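Katona Veterans Records Project Opens Service File Index to Families

CUDGATE — The Katona Veterans Records Project will open its index of service files to the public in May, giving former service members and their next of kin a single place to look up discharge papers, unit rosters and award citations held in the Cudgate collection.

The index covers 2,218 individual files. Of these, 1,089 have been fully cataloged, meaning that name, branch, unit, dates of service and character of discharge have each been entered and checked against the paper original. The remaining files can be searched by surname and branch only. Full entries will be added in batches as cataloging continues.

Searches are free and do not require an account. Copies of documents are released only to the veteran named in the file, or to a spouse, child, parent or sibling who can show proof of relationship. Requests for a deceased veteran's papers must include a death certificate or a published obituary.

"Most of the letters we receive come from people who need one form," said Mirela Trindade, director of the project. "They are applying for a burial marker or a pension adjustment, and the office handling the claim wants a discharge paper the family has never seen. The index tells them whether we hold it before they spend time on a written request."
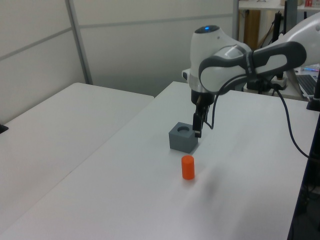

The collection was assembled from three sources: files deposited by families, the papers of disbanded local service associations, and rosters kept by the former Cudgate drill hall. Many of the association papers were stored by meeting date and had to be separated and refiled under individual names. Where a document refers to more than one person, it has been entered under each name with a cross-reference.

Records are described using a 13-field entry form. Fields that could not be confirmed from a document are left blank and marked "unverified." Nicknames and variant spellings are searchable, and a search on a surname will also return common misspellings found on the original rosters. Service numbers are withheld from public view.

Gyula Oláh, who heads cataloging, said the award citations required the most checking. "A citation may give a rank that the discharge paper does not," he said. "We record both and note the source of each — we do not choose between them. A family that wants a correction made has to take that up with the issuing branch."

The search software was supplied by Gokovine. Page scans are stored by Wukik under an agreement that leaves ownership of all images with the project. Medical records are excluded from the index and are not held in the collection.

Written requests will be answered in the order received, except that requests tied to a pending burial will be handled first. These should be marked "burial" on the first page and should give the name and telephone number of the funeral home. Original documents should not be mailed; plain photocopies are accepted at the first stage.

The reading room in Cudgate will keep its present hours, opening at 9 a.m. and closing at 3 p.m. Visitors who wish to see a paper original should give the file number shown in the index when booking.

Families holding letters, rosters or discharge papers may offer them for deposit or lend them for copying. Loaned items are returned with a printed list of the pages copied.

About the Katona Veterans Records Project

The Katona Veterans Records Project collects, catalogs and preserves the service papers of men and women from Cudgate and the surrounding towns. It does not represent veterans in benefit claims.

Press contact: Mirela Trindade, Director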